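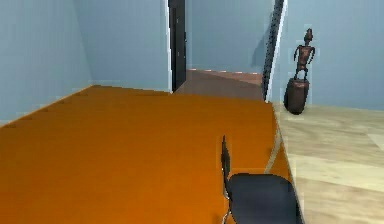 Setting up a collision check for simulated rooms in Woltaneck 4

This page covers building the obstacle map that the planner uses when the arm works inside a simulated room. It assumes you have Woltaneck installed, a room loaded and the arm model calibrated. If you are still on the May build, update first. The map format changed in June 2021 and old maps will not load.

1. Export the room

Open the room in Woltaneck and pause the physics. Choose Export, then Planner Geometry. Leave "Merge static meshes" switched off. Merged meshes are quicker to load but you lose the object names, and you will want those in step 3.

Large flat surfaces sometimes show small steps along an edge in the preview. Check the exported mesh before you try to fix them. If the mesh edge is straight, the fault is in the renderer and the planner will never see it.

2. Set the voxel size and margin

In bemar.cfg set:

voxel_mm = 4
margin_mm = 50
max_objects = 200

The margin is added to every obstacle on all sides. With 50 mm the arm will refuse to go through narrow gaps that it could pass in practice. You can lower it later, per object.

3. Assign object classes

Bemar sorts objects into fixed, movable and ignored. The automatic sort goes by mesh volume and is often wrong for thin or leafy things. 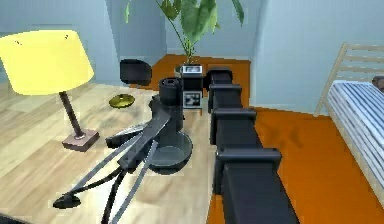

Per-object overrides go in classes.txt, one line each, with the object name first and the class second. Anything not listed keeps its automatic class. Plants need the most care. One like the plant by the cabinet, with long stems and leaves spreading well past the pot, should not be given a single bounding box, or the planner will treat all the air between the leaves as solid. Use "hull_parts" for it and keep it fixed. A lamp on the work table should be movable, with stem and shade as separate hulls.

4. Run the self-check

Start the check with:

acharya check --map room.map --arm current

It steps the arm through 141 stored poses and reports any overlap between the links and the map. Overlaps between neighbouring links are normal and are filtered out. If the gripper is reported against the table in every pose, the base height in the arm file is wrong - correct it there and leave the margin alone.

5. Load the map

Copy room.map to the planner folder and restart the Grakilbridge service. The log should read "map accepted". If it reads "map stale", the room was saved after the export, so repeat step 1.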